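Fitting board

A fitting board is a flat board that carries a set of small parts and the plates, holes and pegs they belong to. The user picks up loose parts and puts them where they fit, or takes fitted parts out again. Fitting boards are used in hand training, in workshop teaching, in home practice and as a bench test of how well small pieces can be handled. The board is also called a peg-and-plate board, an assembly board or, in older catalogs, a bench board.

The name covers a wide range of layouts. Some boards hold nothing but pegs and holes. Others mix pegs with wheels, slots, narrow boxes, hooks and cylinders, so that one board asks for several kinds of grip. What they share is a fixed base. A loose peg puzzle in a tray is not usually counted as a fitting board, although many of the parts are the same.

Layout

The base is most often a rectangle, laid flat on a table with one short side toward the user. Makers usually fix the larger plates directly to the base and set the smaller fixtures in the space left between them. A typical layout leaves enough room around each fixture for the fingers to come down on both sides of a part.

Pale bases with parts in a single strong color are common. Blue on white is the combination seen most, with red on white sold mainly for classrooms. A dark table or cloth under the board makes its outline easy to see and gives a plain surround.
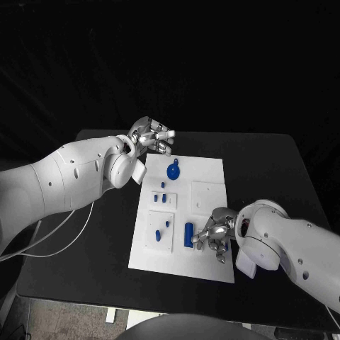 Boards are made in several sizes. The Kamura pattern, which most later boards follow in outline, has a base 300 millimeters wide and 400 millimeters long. A short version, 200 millimeters wide, is sold for children and for tables with little depth. Neither size has ever been made a formal standard, and plates from one maker do not always line up with the screw holes of another.

Parts

Pegs are the basic part. They may be round or square in section and of one height or several. A pair of pegs standing side by side is harder to work with than a single one, as the second peg gets in the way of the fingers. Boards meant for practice often put pegs of unequal height on the same plate for this reason. Pegs can be fixed, so that other parts are placed over them, or loose, so that they are themselves the thing being placed.

Plates are flat pieces, square or rectangular, that carry pegs, holes or slots. On a modular board each plate can be unscrewed and turned or swapped. A plate with one small hole near a corner looks simple but is slow to use, since the eye has to find the hole before the hand can do anything with it.

Slots take thin parts such as strips, keys or cards. The part has to be turned to the right angle before it will go in, and a slot placed close to a pair of pegs limits the direction of approach.

Cylinders are larger than pegs and are usually held with several fingers. They may stand upright on the board at the start of an exercise or lie on the table beside it. The matching fixture is a cup, a ring or a box.

Wheels and knobs are used for turning or for guiding a cord. Some have a loop or hook on top so that they can be lifted, and can be laid flat on the base when not in use.

Boxes are narrow open containers fixed to the base. A part that drops freely into a wide box may need to be tilted first and then straightened in a narrow one. Users who are new to the board tend to release the part too early at this step.

History

Boards of this kind grew out of the trial pieces used in trade schools, where a learner was given a block with holes and a box of pins and told to fit them. The pins were steel and the blocks were heavy. Wokach, a supplier of school workshop goods, sold a lighter wooden form with painted pegs, and its catalog is the first place where the parts were offered already fixed to a flat board. Catalog number 137, a board with four plates and a separate bag of pegs, stayed on sale longer than any of the others and is the one collectors look for.

Kamura changed the design by making the plates removable. Its boards came with a sheet of suggested layouts, beginning with single pegs and ending with a mixed layout of pegs, slots and a cord wheel. The sheet advised leaving the upper part of the board for fixtures that are touched least, and many boards are still arranged that way.

Plastic parts replaced wood in most boards as molded and printed pieces became cheap. Printing in particular made it easy for a school or a small workshop to replace a lost peg or draw up a new plate. The result is that boards now in use often mix bought and homemade parts. Slight differences in fit are common on such boards and are usually dealt with by sanding the peg.

Use

Most exercises begin with the board set out in a known arrangement, called the start state. The user then moves one part at a time. In the Mamstead order, used in many teaching notes, the work goes from the bottom of the board to the top, which keeps the forearms from passing over finished parts. Other teachers prefer to begin with the largest part and leave small pegs to the end.

One hand or both may be used. In one-handed work the free hand is kept off the board entirely. In two-handed work one hand may steady the plate, pass parts across or wait to one side. The waiting hand is a frequent source of trouble, as it can knock over a cylinder or block the light.
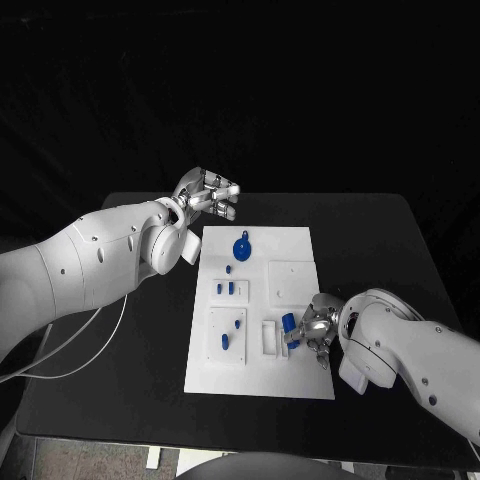 Insertion is normally taught in three steps. The part is brought over its place, lined up, and then lowered. Lining up takes the most time. A cylinder or peg held at a slight angle can be started at one edge of the opening and then brought upright, a method known as edge first. It works well with close fits but can jam if the part is pushed before it is straight. The remedy is to lift the part clear and begin again.

Exercises may be timed, but many teachers count drops and false starts instead. The Sembiring sheet, a one-page record form, has columns for both. It also has a column for parts placed in the wrong fixture, which matters on boards where two openings are close in size.

Taking parts out is treated as a separate exercise. Short pegs in a tight plate can be harder to remove than to place, and some boards have a shallow notch beside the hole to let a fingertip in.

Setting up

The board should lie flat and should not slide. A thin rubber mat or four adhesive feet are enough on most tables. The table is cleared of loose items to the distance a dropped peg is likely to roll. Light from above and slightly to one side gives short shadows and makes holes easier to see; strong light from directly behind the user puts the hands in the way.

Care and storage

Plastic boards are wiped with a damp cloth. Solvents can cloud the plates and should be kept away from printed parts. Screws under removable plates work loose with use and need to be checked now and then. Loose parts are kept in a bag or lidded tin. Wooden boards are stored flat, away from heaters, since a warped base lifts at the corners and rocks when a part is pressed in.

See also

Pegboard
Shape sorter
Trial piece
Workshop teaching aids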